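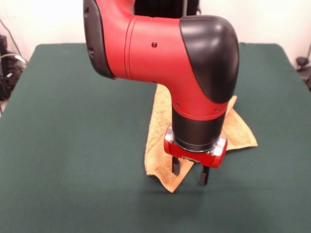
Green cloth on the table

How do I wash a felt table cover?
Kustano
I have a felt cover, 48 inches wide, and I spilled tea with milk on it in June. The label says only "wool mix". Can I put it in the machine, or will it become small?
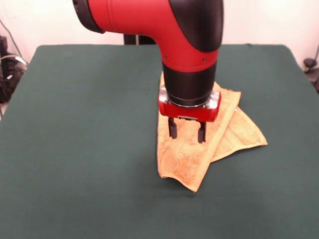 Fakhoury
Please do not use the machine, mine shrank so much that it went to the cat. Fill the bathtub with cool water, add a little wool soap and leave the felt for 20 minutes. Press it, never rub. Then roll it in a towel and dry it flat.

Stokuta
I agree about the cool water, but test the color first on one corner with a white cloth. For old milk I would use soap two times.

Covedon
Dry cleaner. I paid 12 dollars.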